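August, afternoon — Timlow bench, two-arm bottle task

Continued from episode 433. Object for this block is the peach tea bottle, upright start, bimanual hold: left arm takes the body from the side, right arm takes the neck below the cap.

86 episodes logged. Dropped 7 for timestamp gaps over the limit, all on one wrist stream. Rajeshwari wants the gaps fixed in the Stekwood recorder before the next object; I agree. Focus is soft up close on the wrist cameras. Leaving it, but tag it in the metadata.

To do: rerun sync check, 3 passes.

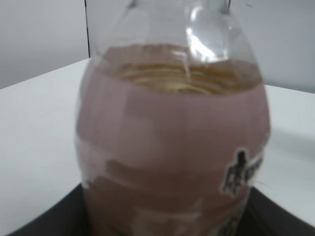
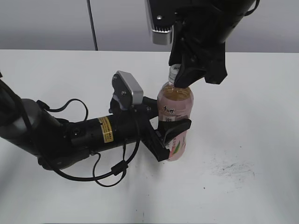
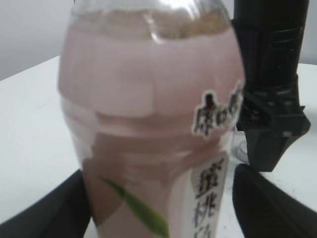
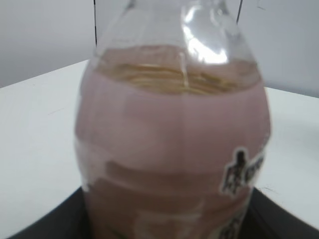 Two-arm bottle task, wrist views; second picture is the fixed camera.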